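Notebook, bin task, 23rd March

Went back over the Wista results before anyone puts them in the slides. The claim as it stands: train on the small set with the pose noise added, and the arm handles the flip-lid bin as well as it does when trained on the full 300 demos. I wanted to believe this in February. I believe less of it now.

What was run. Two policies, same network, same training length. The first gets all 300 demos. The second gets 37 demos plus the Wista step, where every recorded path is bent a little near the contact point and the correction back is filled in by the planner. 30 trials each, bin placed by hand inside the taped area, tape taken up before the run. The second policy scored the same as the first to within what I would call luck. With 30 trials a side you could swap a couple of outcomes and tell the opposite story, so "as good as" is too strong. "Not obviously worse" I could sign.

Problem one is the scoring. The sheet has a single box for success, and it was being ticked when the lid was up at the end of the run. I watched the recordings again with the sound off and a pencil. In several of the Wista runs the fingers push the whole bin back before the lid gives, and one run ends with the bin turned most of the way sideways. Lid up, box ticked. On a heavier bin, or one with stuff in it, I have no idea what that policy does. The full-data policy shoves it too, less often, though I wasn't scoring it blind and I know which one I want to catch out.

Problem two is placement. Whoever put the bin down could see where it had been the time before. I tried it myself and kept drifting to the same patch without meaning to. The Kiltari rig has a printed list of positions for exactly this and we didn't use it.

Problem three, the one that bothers me most. The planner that fills in the corrections knows where the rim is. It was given the rim pose by hand for every demo in the small set. That is labor, and it's information the 300-demo policy never had. If we count only demos the small set looks cheap. If we count hours at the bench I'm not sure it comes out ahead at all, and the write-up says nothing on it. 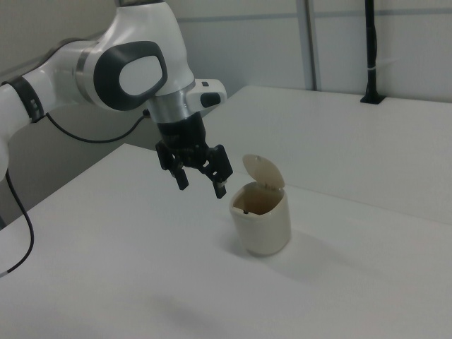

Stamatopoulos thinks I'm being too hard on it. The point of the method, on that side of the argument, is that the rim pose gets entered once per demo and never at run time, so the comparison at run time is fair, and anyone who has collected 300 demos by hand would take the typing over the joystick any day of the year. Also that a shoved bin with an open lid is still an open lid.

Fair on the first part. Run time is the same for both, I'll give it that. I don't buy the last part. If the next step is dropping something in, the drop is planned from the starting pose, and a bin that has moved is a miss waiting to happen. We can argue about whether that's the job of the lid policy or the drop policy, but the score sheet shouldn't settle it for us by leaving it out.

Other things I checked, so that I don't check them again:

Gripper opening at approach is the same in both sets. I had suspected the small set of being recorded wider. It wasn't.

Camera exposure was locked for both. Fine.

Checkpoint choice. The Wista policy was picked as the best of several on a short trial run, the full-data one was just the last checkpoint. Not fine. This alone could cover the gap, if there is one.

The Dredovville people report a bigger gain with the same noise on a drawer task. Their drawer is screwed to the bench. A thing that can't slide forgives a lot of sloppy contact, and I'd want to see their method on something loose before leaning on it. I have asked for the raw runs and have only the plot so far.

Plan for the rerun. Last checkpoint for both, no picking. Positions from the Kiltari list, order shuffled by script, the two policies mixed together so the person at the bench doesn't know which is loaded. Three boxes on the sheet: lid up, bin moved more than a finger's width, had to stop the arm. Same 30 placements for each. I would like more but the bench is booked.

Then a third policy I should have asked for at the start: the 37 demos with no Wista step at all. Without it we can't say what the noise is buying. For all I know, 37 is simply enough for this bin — it's a big lid and it isn't fussy — and the rest is decoration.

Until that's done the slide should say two methods, similar scores, small sample, bin motion not scored. I've changed the wording in the shared copy and left the old line under it struck out. Rim pose entry times still to be dug out of the logs, if they were logged.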